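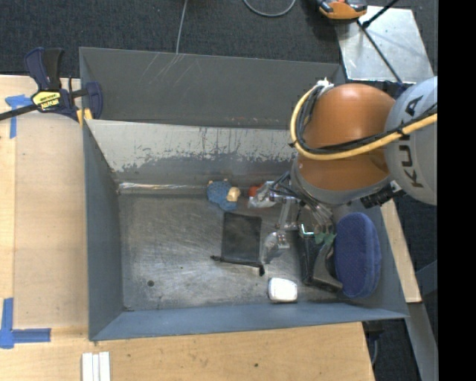
Warum kommt aus dem Kapselautomaten immer der Falsche?

30. Mai 2025, von Yu-ting Tse

Du wirfst Münzen ein, drehst am Griff, es macht krrrk, und unten fällt eine Plastikkugel heraus. Darin sitzt ein winziges Tier mit Hut. In Japan heißt so ein Automat Gachapon. »Gacha« ist das Geräusch beim Drehen, »pon« das Plumpsen der Kugel. Den Namen kann man sich also sogar merken, wenn man gerade furchtbar enttäuscht ist.

Enttäuscht ist man nämlich oft. Auf dem Automaten steht, welche Figuren es gibt, zum Beispiel 12 schlafende Katzen. Welche du bekommst, entscheidet der Zufall, und der Zufall hat noch nie gefragt, was du dir wünschst.

Nehmen wir an, von jeder Katze sind gleich viele Kugeln im Automaten. Beim ersten Mal ist jede Katze neu für dich, klar. Beim zweiten Mal kann schon dieselbe wieder herauskommen. Und wenn dir nur noch eine einzige fehlt, sind fast alle Kugeln Katzen, die du längst hast. Die letzte Figur kostet deshalb meistens am meisten Taschengeld. Die Hersteller finden das nicht weiter schlimm.

Mein Kollege Hok-lam Liao besitzt von der Serie »Billel« (das sind Reisbällchen mit Gesichtern) über 422 Stück. Das Reisbällchen mit Brille hat er nicht. Er sagt, es gehe ihm gut.

Was hilft? Tauschen. Wenn du zwei gleiche Katzen hast, findet sich bestimmt jemand, der genau diese sucht. Leg vorher fest, wie viele Münzen du ausgeben willst, und gib den Rest jemandem mit guten Nerven. Den Automaten streicheln bringt nichts, ich habe es probiert.

Die leeren Kugeln kannst du übrigens behalten, etwa für Perlen oder Milchzähne. In manchen Läden steht auch ein Korb, in den man sie zurücklegen darf.

Wir verwenden Cookies. Leider nicht die zum Essen. Einverstanden | Einstellungen

© 2025 Tuluncombe Kinderseiten | Kontakt | Nach oben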